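Pale, cracked film on a brushed aluminum sheet
Posted in: Workshop & Surfaces
Asked by Marina Sarantis, Friday, November 30, 2018

I have a brushed aluminum sheet as a work surface, screwed down beside a length of slotted aluminum extrusion. Over the last few months it has picked up a pale film that dried into a pattern of fine cracks, a bit like a spider web or old varnish. It doesn't wipe off with a damp cloth. Dish soap took the shine off the film but left the lines.

What has been on the sheet, as far as I know: water-thinned white glue, a spray cleaner from Rothe (the label is gone, so I can't give the ingredients), and the usual dust. The sheet is bare metal as far as I can tell. I'd like to keep the brushed finish, and I can't easily take the sheet off. There is wiring close to it and the screws run into the rail.

Is this something sitting on the metal, or has the metal itself been attacked? And what do I use?

Luzius Ammann

Sand it. 80 grit, then go finer until you like it. Takes ten minutes.

Domenica Bachmann

Please don't start with 80 grit on a brushed sheet. It will cut deeper than the factory brushing and you will see every stroke from across the room.

A cracked pattern usually means a film that shrank as it dried, and diluted glue does exactly that. Etching from an alkaline cleaner looks different: gray or cloudy, with soft edges and no raised lines. The two can also be present together, with the film on top.

Test first. Pick a corner and drag a fingernail or a plastic card across the lines. If you feel ridges, or something flakes, you have a deposit. If it feels completely smooth and looks the same dry and under a drop of water, suspect the metal.

For a deposit, in this order:

1. Disconnect power to anything near the sheet and tape over open connectors. Liquid goes on the cloth, never on the sheet.

2. Lay a cloth wetted with warm water over the film for half an hour. White glue turns milky and soft. Lift it with the plastic card, working along the brushing.

3. Wipe what remains with isopropyl alcohol. I use the 98 percent kind, but the weaker drugstore bottle is fine with a little more patience. Open a window and keep it off painted parts.

4. If lines are still visible, use a gray non-woven pad with a drop of dish soap and light pressure. Straight strokes, full length of the sheet, in the direction of the grain. No circles.

5. Check the face of any pad or block before it touches the metal. Even a small dark speck, like the one near the middle of the pink piece in the picture, gets picked out first. If it's grit, it will leave a scratch you can't wipe away. The pale web on the sheet behind it is the kind of pattern I mean.

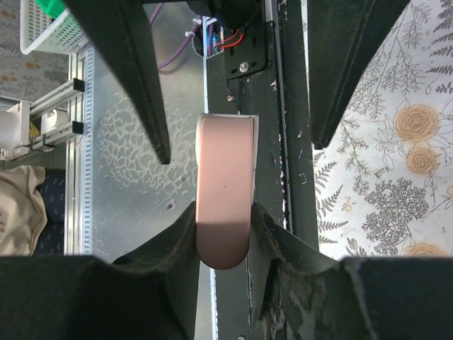 6. Clear the slots of the extrusion last. A dry toothbrush gets most of it out. Then dry the sheet and the edge along the rail, where water likes to sit.

Skip oven cleaner, drain cleaner and anything with bleach. They all attack bare aluminum.

Pirmin Prantl

Agree with Domenica on the order. One addition: if the test says etching, cleaning won't bring the finish back. You would have to re-brush the whole sheet with 400 grit on a flat block, along the grain, then wipe with alcohol. Doing only the bad patch leaves a visible rectangle. I did this once on a counter panel and had to go back and do the rest anyway.

Also worth knowing whether the sheet is clear-coated. If it is, alcohol is normally safe but acetone may not be, and a cracked pattern could be the coating itself failing. In that case the lines won't soften in water at all.

Comment from Marina Sarantis

Card test: ridges, and one flake came off. Trying the wet cloth tonight.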